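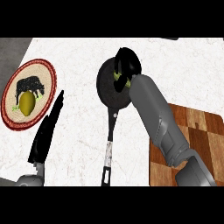 Jul 25, 2023

Ok quick one tonight because I have to be up early and the dishwasher is still doing its loud part.

So. We are moving the kitchen. Not moving house, moving the kitchen, as in the stuff in it. The cupboards stay where they are, everything inside them goes somewhere else. I have been threatening to do this for 3 years and last night I finally pulled out the drawer next to the stove and it came off the runner and landed on my foot, and that was that.

What was in the drawer, in no order: takeout menus from two places that closed, a bike light, birthday candles (used), a key, the good scissors I accused my sister of stealing, rubber bands turned to goo, and 19 soy sauce packets. I know it was 19 because I lined them up on the floor while my foot was throbbing. The scissors I have apologized for. By text. She sent back a thumbs up so I don't think it's over.

Anyway my theory, which is not a new theory, is that stuff should live where you use it. Sounds obvious. But when we moved in I put everything away in one afternoon with a headache, and then it just stayed there forever. The mugs are across the room from the coffee. The pot lids are in a different cupboard than the pots. Spices are above the stove where they get warm and go stale, and I've known that the whole time, and every single time I buy paprika I put it right back up there.

First thing I did was make tea and walk around with it. Pretended to make breakfast. Pretended to make pasta. I felt like an idiot but you do learn things. For pasta I crossed the kitchen so many times I got annoyed at a dinner that didn't exist.

Then everything out. Big mistake to start this at 8 at night, do not do that. Every chair had pans on it. We ate toast standing up.

Some stuff I've decided:

Mugs go above the coffee maker. Done already, took five minutes, best thing I have done all year. Also got rid of a bunch of them. Kept the chipped green one from the Gelska bakery even tho it leaks a little, it's a pencil cup now.

Baking things all go together in the low cupboard. I bake maybe twice a month, so they don't need to be at eye level showing off. Flour, sugar, the tins, the mixer with the one beater. Have to bend down for it. Fine.

Spices in a drawer, lying on their sides, labels up. This is the foot drawer, by the way, fixed with a screw I had left over from the bookshelf (should I be worried about the bookshelf). I looked at proper drawer inserts and the one I liked was a Rimport one for 55 dollars. Fifty five dollars for a ramp! I used cardboard. It's working so far, ask me again in September.

Oils and vinegar next to the stove but not right up against it. Onions and potatoes apart from each other, I read they make each other sprout faster, no idea if it's true but I've had some truly haunted potatoes so I'm willing to try.

Plastic containers. Ugh. Matched every one with a lid, and anything without a partner went in the recycling. I felt very powerful and then this morning I found two lids in the dishwasher. Of course.

The bit I haven't solved is the corner cupboard. You know the kind, it goes back into the dark and you need a flashlight and a long arm. Previous people had a spinning thing in there and took it with them, there's just the hole in the base where it went. Right now it's got the slow cooker, the big stock pot and a fondue set that we got as a wedding present and have used once. My husband says keep the fondue set. My husband has also never once washed the fondue set. We're talking about it.

Someone at work swears by Budis, the hardware place out past the car wash, for replacement spinny shelves. Apparently they will cut them to size if you bring in the measurments. So I measured. Then I measured again and got a different number. I'm going to measure a third time and go with whichever one comes up twice.

Also found the recipe binder! It was behind the cereal. Half of it is pages I printed at my old job and never cooked, but my aunt's bean soup is in there, with her note in the margin that just says "more" with an arrow pointing at nothing. More what. I've always guessed garlic. I'm making it this weekend with more everything.

Things I still need to do: wipe out the fridge shelves, find somewhere for the cookbooks, take the box of extras to the donation bin at Oyelaran Hall before it turns into furniture. It's already got a sweater on it. Oh and line the shelf under the sink, something dripped under there at some point and left a ring that I have scrubbed at and given up on.

The only real downside is that for now neither of us can find anything. I went to the old fork drawer four times today. It has dish towels in it now. My husband dried his hands, looked in the drawer, and said "huh, nice," and then couldn't find a spoon for his yogurt and ate it with a measuring spoon. The tablespoon, at least.

If anyone has a corner cupboard that works please tell me what you did, comments are open again, I think I fixed the spam thing. Pictures of the spice drawer when I've cut the cardboard straight. Dishwasher just beeped, going to bed.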